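Berufshaftpflicht für Übersetzer und Dolmetscher: Wechsel nach Kündigung, wie ist das mit der Nachmeldefrist?

Forum > Selbstständigkeit > Versicherungen

wortfeil
Hallo zusammen,
mein Versicherer hat mir die Vermögensschadenhaftpflicht zum Ablauf gekündigt. Kein Schadenfall, keine offenen Beiträge, laut Schreiben wird das Produkt für meine Berufsgruppe nicht weitergeführt. Ich übersetze Verträge und technische Unterlagen, dazu kommen gelegentlich Dolmetscheinsätze bei Verhandlungen.
Jetzt habe ich zwei Angebote auf dem Tisch. Eins läuft über den Makler Ilgate, das andere ist direkt bei Gruser. Beim einen steht »Verstoßprinzip«, beim anderen »Anspruchserhebungsprinzip mit Rückwärtsdeckung«. Der alte Vertrag lief nach Verstoßprinzip, Nachmeldefrist fünf Jahre. Was passiert mit einer Übersetzung, die ich vor drei Jahren abgeliefert habe und bei der erst nächstes Jahr jemand einen Fehler findet?

kalle_bs
Beim Verstoßprinzip zählt der Zeitpunkt, an dem du den Fehler gemacht hast. Der Verstoß war im alten Vertrag, also zahlt der alte Versicherer, solange du innerhalb der Nachmeldefrist meldest. Fünf Jahre ab Vertragsende reichen in deinem Beispiel.
Der neue Vertrag nach Verstoßprinzip deckt dann alles, was ab Beginn passiert. Keine Lücke, wenn der Beginn direkt anschließt.

Mirabelle
Stimmt so, nur die Frist genau nachlesen. Bei manchen Verträgen ist sie unbegrenzt, bei anderen zwei Jahre. Und der Beginn ist meistens 12 Uhr mittags, nicht 0 Uhr. Bei mir gab es dadurch mal einen halben Tag ohne Deckung, weil der neue Vertrag erst am Folgetag anfing.

wortfeil
Danke. Und das andere Modell? Die Rückwärtsdeckung klingt für mich erst mal besser, weil dann alles bei einem liegt.

kalle_bs
Bei Anspruchserhebung muss der Vertrag in dem Moment bestehen, in dem der Kunde seinen Anspruch geltend macht. Hörst du irgendwann auf, brauchst du eine Nachhaftung. Ich würde davon die Finger lassen. Für Einzelkämpfer ist Verstoß immer die bessere Wahl.

Hafenkante
»Immer« ist mir zu pauschal. Wenn der alte Vertrag eine Deckungssumme von 100.000 Euro hatte und der neue deutlich mehr bietet, kann die Rückwärtsdeckung für alte Arbeiten durchaus etwas wert sein. Beim Verstoßprinzip hängst du für alles Alte an der alten Summe.
Voraussetzung ist, dass der neue Versicherer die alten Verstöße nicht nur nachrangig oder mit der alten Summe mitnimmt. Das steht im Kleingedruckten.

kalle_bs
Und bekannte Verstöße sind in jedem Fall draußen. Wenn sich ein Kunde schon mal beschwert hat, auch nur per Mail, wird darüber gestritten, ob das »bekannt« war. Den Ärger hast du beim Verstoßprinzip so nicht.

Hafenkante
Den hast du dort auch, bloß an anderer Stelle. Da wird gestritten, wann genau der Verstoß war. Bei einer Übersetzung, die über zwei Monate in Teillieferungen rausgeht und danach noch korrigiert wird, ist das gar nicht so eindeutig.

Mirabelle
Könnt ihr bitte beim Fall bleiben. @wortfeil: Wie hoch war denn die alte Summe?

wortfeil
250.000 Euro, zweimal im Jahr. Neu wären es bei Ilgate 500.000, bei Gruser ebenfalls. Preislich liegt Gruser 48 Euro im Jahr drunter, dafür ist die Selbstbeteiligung höher. Das Anspruchserhebungsmodell ist das von Gruser.

jo.ostertag
Ich war bis letztes Jahr bei Gruser und bin zufrieden gewesen. Einen Schaden gemeldet: falsche Maßeinheit in einer Montageanleitung, der Kunde musste die Auflage neu drucken. Die Rückfragen kamen schnell, abgerechnet wurde sauber. Die Prüfung hat 45 Tage gedauert, das fand ich in Ordnung.

kalle_bs
45 Tage für eine falsche Maßeinheit finde ich lang.

jo.ostertag
Es war ein Gutachten dabei. Der Drucker wollte mehr Geld, als die Auflage gekostet hat.

Hafenkante
Noch ein Punkt, der hier untergeht: Dolmetschen vor Ort. Bei vielen Policen ist die reine Vermögensschadenhaftpflicht das eine und die Betriebshaftpflicht das andere. Wenn du beim Kunden den Kaffee über den Laptop kippst, ist das ein Sachschaden. Steht die Betriebshaftpflicht bei beiden mit drin?

wortfeil
Bei Ilgate ja, bei Gruser als Zusatzbaustein. Mit Baustein ist der Preisvorteil dann fast weg.

Mirabelle
Dann hast du deine Antwort doch schon halb. Ich würde trotzdem beide schriftlich fragen, wie sie die Übergangszeit behandeln. Am Telefon erzählen die viel. Ich habe das damals mit einer kurzen Mail gemacht, mit Kopie vom alten Schein.

kalle_bs
Und frag, ob Auftraggeber außerhalb der EU mitversichert sind. Bei mir stand »weltweit«, und zwei Seiten weiter waren USA und Kanada wieder ausgeschlossen.

wortfeil
Guter Hinweis. Ich arbeite für Nørgaard, die sitzen in Dänemark, das sollte gehen. Über die Agentur Prarkano kommt aber ab und zu etwas aus den USA. Frage ich mit ab.

Hafenkante
Bei Agenturen auch in den Rahmenvertrag schauen. Manche verlangen eine Mindestsumme und wollen jedes Jahr die Bestätigung vom Versicherer sehen. Zum Thema Wechsel gab es hier im Juli einen Fachbeitrag aus der Redaktion. Der beantwortet die Frage mit der Frist ziemlich genau. 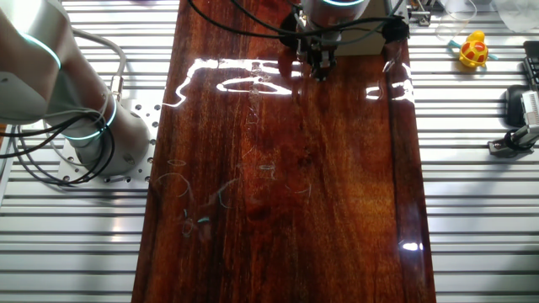
Yaqin Lü
Fachredakteurin Berufshaftpflicht

Wer den Versicherer wechselt, sollte den alten Vertrag samt Bedingungen dauerhaft aufbewahren. Ansprüche aus früheren Aufträgen richten sich beim Verstoßprinzip weiterhin nach diesen Unterlagen, auch wenn längst Beiträge an ein anderes Haus gezahlt werden. Maßgeblich sind die dort vereinbarte Deckungssumme, die Selbstbeteiligung und die Nachmeldefrist.
Beim Übergang in ein Modell mit Anspruchserhebung ist zu klären, wie weit die Rückwärtsdeckung reicht und in welchem Verhältnis sie zum Vorvertrag steht. Häufig gilt sie nur, soweit der Vorversicherer nicht leistet. Eine entsprechende Zusage sollte im Versicherungsschein stehen.

kalle_bs
»Häufig gilt sie nur, soweit der Vorversicherer nicht leistet.« Genau das meinte ich. Du zahlst also für etwas, das du schon hast.

Hafenkante
Du zahlst für die Differenz bei der Summe. Da kommen wir zwei nicht zusammen.

wortfeil
Kurzer Zwischenstand: Ilgate hat am Montag geantwortet. Anschluss ohne Lücke ist schriftlich bestätigt, USA nur, wenn deutsches Recht vereinbart ist. Von Gruser fehlt die Antwort noch. Ich tendiere zum Verstoßprinzip, vor allem wegen der Betriebshaftpflicht im Paket.

Mirabelle
Klingt vernünftig. Das mit dem deutschen Recht dann auch Prarkano schicken, damit es in den Aufträgen steht.

wortfeil
Mache ich. Ich melde mich, wenn der Schein da ist.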